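Unit 7: Evaluating a packaged gripper kit

Product under review: Greker two-finger kit, supplied by Stotema with wrist camera, mounting plate and control software.

Terms
Stroke - the distance between the fingertips at full opening. The kit is rated at 90 mm.
Duty cycle - the share of a shift the drive may run under load.
Service interval - the kit is leased with one visit every 21 weeks. Finger pads are billed separately.

Before the lab, read the Stotema lease terms and note which faults are excluded.

Acceptance test
Run 100 picks per object class. Log every miss, including picks that succeed on a second try. Soft goods are scored apart from rigid parts.

Wrist camera placement decides how much of the approach the operator can check. The Greker mount keeps both fingertips in view, so an open gap with nothing held can be confirmed before the arm moves. Soft items such as the navy fabric piece at upper right are harder to score, as folds shift the grasp point - record the approach angle for each try. 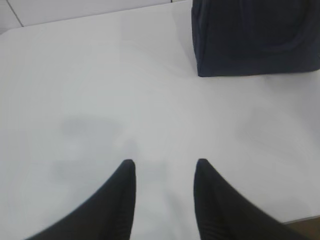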